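Projektbericht, Seminar Sicherheitspolitik: Die Seeblockade von Zasau

Kapitel 3: Was die Übungszahlen hergeben

Das Planspiel Plultberg geht davon aus, dass die Küste vor Zasau mit 818 Minen in wenigen Tagen zu sperren wäre. Diese Annahme haben wir lange nicht hinterfragt. Sie setzt voraus, dass die Minenleger ungestört auslaufen - warum der Gegner dabei zusehen sollte, steht nirgends.

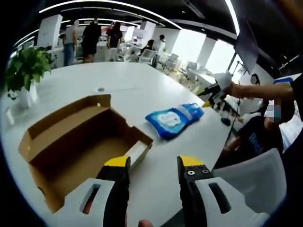
Villads Hafstein wandte in der Besprechung am Dienstag ein, eine Sperre müsse gar nicht dicht sein, es reiche schon, wenn die Reeder an sie glaubten. Das mag für Frachter gelten. Für einen Geleitzug mit Räumbooten überzeugt es uns nicht, und der Bundgaard-Datensatz enthält dazu nur 2 Fälle.

Offen bleibt auch die Reichweite der Küstenbatterien. Fenley rechnet mit 305 Kilometern, allerdings ohne Angaben zur Zielerfassung. Flora Leckie prüft die Tabelle bis November noch einmal.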